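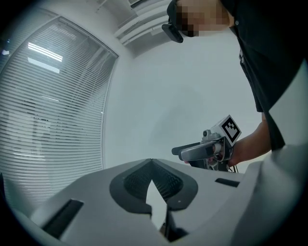

Handheld gripper with marker cube, seen across the housing of a second gripper. The operator wears a head-mounted unit.

Clultov Skostdale: Demonstration Work, Kitting Department
Gallery and notes
Posted 10 Jan 2021 by Oona Kuusisto, process engineering

Clultov Skostdale assembles service kits for pump and valve maintenance. A kit is a tray or bag of small parts: seals, clips, fasteners, a folded instruction sheet. Until September all kits were picked and packed by hand at standing benches. The Idham cell now handles the high-volume trays. It was installed by Angelovski, who also supplied the handheld grippers and the recording software.

The arms in the Idham cell are not programmed point by point. Their motions are derived from recordings made by kitting staff, who do the task with a gripper in each hand. This page covers that part of the work and what it has changed in the department. It is meant for staff at the other Clultov sites who will be asked to take part, and for supervisors planning rosters.

The work at hand

A demonstration is one complete run of one task, for example placing a seal in its tray pocket. The operator starts a recording, performs the task, returns both grippers to the rest position and stops the recording. A run that includes a drop or a wrong part is marked by the operator and kept in a separate folder. Do not delete it.

The marker cube is the black-and-white patterned block on top of the gripper. It must stay clean and uncovered. Fingerprints are acceptable. Tape, labels and cleaning residue are not. If a corner of the pattern is scratched, take the gripper out of use and put it on the repair shelf with a tag.

The fingertip pads have a fine textured surface. They pick up dust from the cardboard inserts and lose grip when it builds up. Brush them at the start of each session. Solvent lifts the pad edge and should not be used.

The head-mounted unit is worn with the strap low at the back of the head. Most first-time users set it too tight. It should stay put when the wearer leans over the bench and looks down, and it should leave no mark after a session. Glasses can be worn with it. Safety caps cannot, so the demonstration area is outside the cap zone.

Cables hang below the grip. Route them toward the body and over the bench clip before starting. A cable that catches on the tray edge changes the motion of the hand, and the recording then teaches the catch along with everything else.

Window blinds in the demonstration room are kept closed during recording. Direct sun on the bench washes out the pattern on the cubes. The ceiling lights are left on at all times, including for test runs.

Rosters

Demonstration work was first scheduled as full shifts. This was dropped after the first weeks. The gripper is not heavy, but the hand stays closed around the grip and the forearm is held out from the body, and people reported sore wrists by the middle of the shift. The present rule is 2 hours per person per day, split by a break, with the rest of the shift spent at a manual bench or at the cell.

The recordings also got worse late in a long session. Kalevi Ikonen, shift lead in kitting, compared rejected runs by time of day and found that the last part of the old full shift accounted for most of them. The shorter sessions produce fewer runs per person and more usable ones. The set for the standard seal tray was closed at 2544 accepted demonstrations.

Four people were trained at the start. The number has grown, and anyone in kitting may sign up. Demonstration hours are paid at the bench rate plus the instructor supplement, the same one used for training new hires. That was agreed before the second group started. The first group worked without it and were paid the difference afterward.

What changed at the benches

High-volume trays have left the manual benches. What remains is small orders, mixed orders, and kits with soft or tangled parts such as O-rings on a card or springs in a bag. The work is more varied than before and slower to learn. The old training period for a new packer was a few days. A new packer now meets odd kits from the first morning, and the training plan has been rewritten to put part recognition ahead of speed.

The pick-rate display over the benches has been switched off. Rates for mixed orders do not compare with the old figures and the display was causing arguments. Bench output is now reviewed by order, at the end of the week, between the packer and the shift lead.

Walking distance went up. Parts for the cell are stored next to the cell, and the same parts are also needed at the benches for mixed orders. A second rack was requested by the bench staff and has been ordered.

What changed at the cell

The Idham cell is staffed by one person per shift. The tasks are loading tray stacks, clearing faults and checking finished trays. Faults are of three common kinds: a part not picked, a part placed across two pockets, and a tray not seated. All are cleared by hand with the cell stopped. The stop and restart procedure is posted on the guard door and is not repeated here.

Staff who have recorded demonstrations tend to find the cause of a fault sooner than staff who have not. They recognize the approach angle of the arm from their own runs. For this reason every cell attendant is now offered a set of demonstration sessions before taking a solo shift. It is an offer. Attendants who prefer not to wear the head unit can do the fault training alone.

Noise near the cell is higher than at the benches. Hearing protection is optional at the measured level and is used by most people who work there.

Recordings and privacy

The cameras on the grippers and on the head unit record whatever is in front of them, and that includes coworkers on the other side of the bench. Faces are blurred before any material is reviewed or shared. The audio channel is disabled in the software. Recordings are listed by task and session number, with no operator names, and they are not used to measure the speed of an individual. This is written into the site agreement, section 3, and a copy is kept in the break room binder.

An operator may withdraw a session within the period given in the agreement. Tell the shift lead the session number. No reason is required.

Open points

The grip comes in one size. Staff with small hands have to shift their hold to close the fingers fully, and this shows in the recordings as a slight rotation at the end of the pick. Angelovski has been asked for a smaller grip and has not given a delivery date.

Left-handed operators currently record with the same station layout as everyone else. A mirrored layout was tried once and the tray fixture did not fit. A new fixture is being drawn.

The chair at the review station is too low for the screen.

Headcount in kitting is the same as before the installation. Two posts that came open through retirement were filled, one of them as cell attendant. The plan for the coming year has not been released, and questions on it should go to the site office.

Corrections to this page: Oona Kuusisto, process engineering, Skostdale. Sign-up for demonstration sessions: Kalevi Ikonen, kitting, or the sheet by the demonstration room door.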